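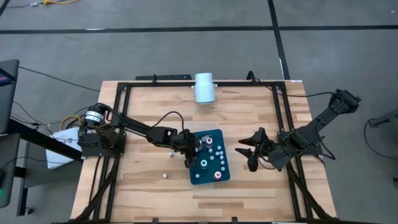
I've been swapping grippers on small arms for a while now, and I finally settled on a way of comparing them that doesn't make me want to throw the lot out of the window. You need a peg board, a pair of arms and a free afternoon (two if you're me). I'll go through it with the two sets of fingers I had to hand, the straight ones from Stalum and the curved ones from Viltovier.

## Before you start

Clamp everything down. I bolt both arms to an aluminium frame round the table so they face each other, and I check the base bolts every single time, as a slightly loose base looks exactly like a bad gripper and I've blamed the wrong thing more than once!

The board itself I leave unclamped and a bit skewed. I used to line it up perfectly and got lovely scores that meant nothing the moment I nudged it.

Next, look at your cables. Move each arm slowly through its whole reach and watch the loop over the forearm. If it pulls tight at any point, give it more slack now. Mine runs on a Steyn controller, which stops dead when a joint works too hard, and a tight cable will set that off all day long.

## Setting the closing force

1. Open the fingers fully and zero the gripper.
2. Set the force to 56 on the controller's scale.
3. Put one small peg on the bare table, pick it up and hold it for a slow count of ten.
4. If it slips, go up a little and try again. If it pings across the room, come down.

The Viltovier fingers were happy at 56. The Stalum ones wanted quite a bit more, and even then they pinched the peg at a slant.

## Running the test

Start with the small pegs. They're fiddly, they stand close together, and they'll show you straight away whether your fingers are too fat. Come in from directly overhead with the gripper pointing down, close, lift, move across, let go. Then do the bigger pegs with the coloured rings, which are much kinder.

Use one arm at a time to begin with, and park the other one folded well back on its own side. Two arms over one little board is asking for a clonk.

I log every try as either in, dropped or missed. Over the whole comparison I made 719 tries with the curved fingers and got 481 pegs in, and I was properly pleased with that until I saw that most of my misses were on the same corner of the board. Worth drawing yourself a little map!

## If it keeps missing

Tonantzin Villaseñor put me on to this one: check the camera before you touch the gripper. Run your calibration again, then send the arm to a bare spot on the table and measure how far off it lands. Mine was out by the width of a peg. I'd spent a whole evening filing down fingertips for that.

If the camera's fine, try a rubber sleeve on each fingertip. I use the thin Cleltix ones and change them when they go shiny.

I still haven't tried passing a peg from one arm to the other with mismatched fingers. That's next, once I've printed a new bracket for the left wrist.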